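From: Stamatia Lambrakis
To: Huvesine demos list
Date: August 10, 2023
Subject: Re: folding by hand before teleop?

Mhairi MacLeish wrote:

> We have 960 teleop episodes of the paper fold and the policy still
> drops the strip when the second gripper comes in. Kanini says to
> record people doing it with bare hands first and pretrain on that.
> Is it worth the time? And do you fix the seating and the background?

Yes, I would do it. We have 3,580 head-camera clips of hand tasks now, and 609 of them are small paper or tissue folds. Pretraining on those helped most with the part you describe, where the second hand arrives and both have to hold the piece before either one moves.

We don't fix the background. People sit where they like and work low, over the lap. We ask for bare forearms so the wrist tracker has something to hold on to, and a dark surface under white paper makes the labeling a lot faster.

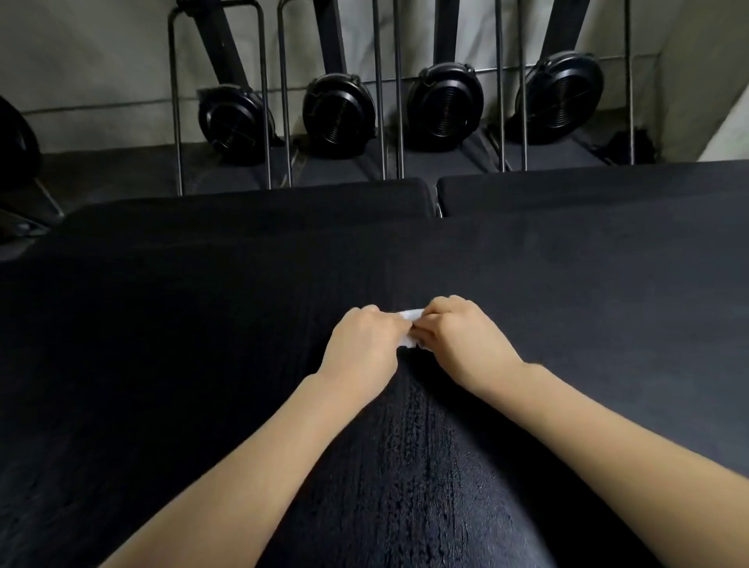
The thumb is the main problem. When it goes under the strip the tracker guesses, and the guess is often a closed fist. Eirini marks those spans by hand and we leave them out of the pose loss but keep the video.

For the teleop side, slow down. Our operators were closing both grippers at once because it saved time, and the policy copied that. We now ask them to close one, wait, then close the other. Re-recording took 3 days.

I can share the labeling notes. The clips have to wait until September, when the new consent forms are in.

Stamatia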